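Ticket 43 – Covered walkway, Ivach building: water dripping between the roof ribs
Status: Resolved, watching
Opened by: Lev Hrytsenko
Opened: 7 September 2022 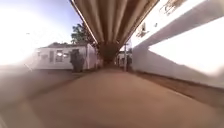

The drip lands in the middle of the walkway, a few steps in from the gate, and it only shows up after a long rain. A quick shower does nothing. I love this walkway, I use it every day, and I'd really like to get this one sorted before November when the path stays damp for weeks! The trouble with tracing it is that the ribs overhead run lengthwise, the same way as the path, all the way down between the white building and the tall white wall. So water can get in at one end, ride along a rib and drop off wherever it likes. The drip spot tells me very little about where the hole is.

What I've tried so far:
- Swept the top of the roof with the long broom. Got a huge pile of leaves off it. Drip still there.
- Checked the gutter on the building side. Clear, runs fine.
- Put a bucket under the drip overnight. Up to 14 cups by morning.

Any ideas welcome. I can get on the ladder most evenings.

Reply – Konik roofing desk
Hi Lev, thanks for the good notes. Could you run a hose test? Start at the low end of the roof and wet one short stretch at a time, ten minutes each, with a helper underneath holding a flashlight. Don't start at the top or you'll soak the whole thing and learn nothing. Please also tell us which sealant was used on the joints, if you know.

Update – Lev
Found the old receipt, it was Drotutel gray, the tube kind. Hose test is booked for tomorrow evening with my nephew on flashlight duty.

Update – Lev
Hose test done and it was great fun. Stretches one through four: dry underneath. Stretch five: nothing for eight minutes, then a bead of water crept along the side of a rib and dropped right on the usual spot. We moved the hose back and forth three times to be sure and it did the same thing each time. So the water is getting in at joint 33 on the roof plan (the plan numbers every joint, bless whoever drew it) and traveling a good way before it falls.

Went up for a look. The sealant on that joint has pulled away on one side and there's a gap I can slide a coin into. The joints on either side look fine.

Reply – Konik roofing desk
That would do it. Scrape out all of the old sealant, wipe the joint down, let it dry for a full day and then refill. Don't go over the top of the old bead, the new one won't hold. Fedoruk flexible is a good match for an outdoor joint that moves with the heat.

Update – Lev
Scraped, wiped, dried, refilled. The scraping took longer than everything else put together – that old stuff comes off in crumbs. Used one tube with a little left over. Repeated the hose test on stretch five for half an hour and stayed dry underneath the whole time. So pleased!

Update – Lev
Two long rains since the repair and the bucket is empty. I ran a finger along the rib as well and it was dry. Leaving the bucket out until the next big storm, then I'll put it back in the shed.

One thing for the next person: leftover sealant is on the top shelf, cap taped on. The roof plan is in the folder with the gutter papers.

Reply – Konik roofing desk
Lovely result. Setting this to resolved. Reply here if the drip comes back and the ticket will reopen.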